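"Write the rule down or it isn't a rule": Vira Yatsenko on good practice for hand-held gripper work

Posted 2026-04-22

Vira Yatsenko has ten minutes. She says so twice. She runs recording standards at Irnia, and the new edition of the house rules went out this morning, so the phone keeps going.

The old rulebook had 100 pages. The new one, 2. "People read two pages," she says. "I checked. I asked questions in the hallway."

First rule, faces. Anything that shows a person gets blurred before it leaves the building. Operators too, not just visitors. "We used to make an exception for staff. Bad idea. Staff leave, and the recordings stay."

Second, the finger pads. Look at them at the start of every session, and again after a drop. Any drop. A torn edge goes in the log even if the grip feels fine. "Feels fine is how we lost a week in April," says Yatsenko. 579 recordings pulled, all from one bad pad. She does not want to talk about whose.

Does the same go for head cameras? Yes, more or less. Strap checked, lens wiped, angle set while looking down at the hands and not straight ahead. Most people set it standing up tall, then bend over the work and record the wrong thing.
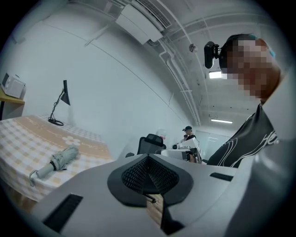 Gripper and head camera in use beside the bed, umbrella and desk lamp on the sheet.

On household objects she gets faster. Ordinary things, ordinary places. A lamp on a bed is allowed. A knife on a bed is not. Cords get unplugged before anybody handles the lamp, no exceptions, and umbrellas stay strapped shut unless opening them is the task. Simple stuff. It still took three drafts.

Ostap Sydorenko wrote most of those drafts. He came over from Goltex, where the rules were for fixed arms behind a fence, and he says very little of it carried over. "With a fence you write rules for the fence," he says. "Here the person is holding the thing. So it's wrists, its shoulders, it's where you put your feet."

His pet section is breaks. Hand-held work is tiring in a way that doesn't show up untill the next day. The rule now says put the gripper down between tasks, on a flat surface, pad up. Operators hated it for a week or so. Then less.

And sharing? Irnia trades notes with Bhatt and with a smaller outfit, Sururus. Not the recordings, just the rules. Sydorenko would like one common checklist for all three. Yatsenko is less sure. "Bhatt wants a form with forty boxes. I won't sign forty boxes."

Last count, 1,423 sessions logged under the trial version. Two complaints, both about the log itself, which asks for the pad number in the wrong place. That gets fixed next.

Phone again. She takes it this time.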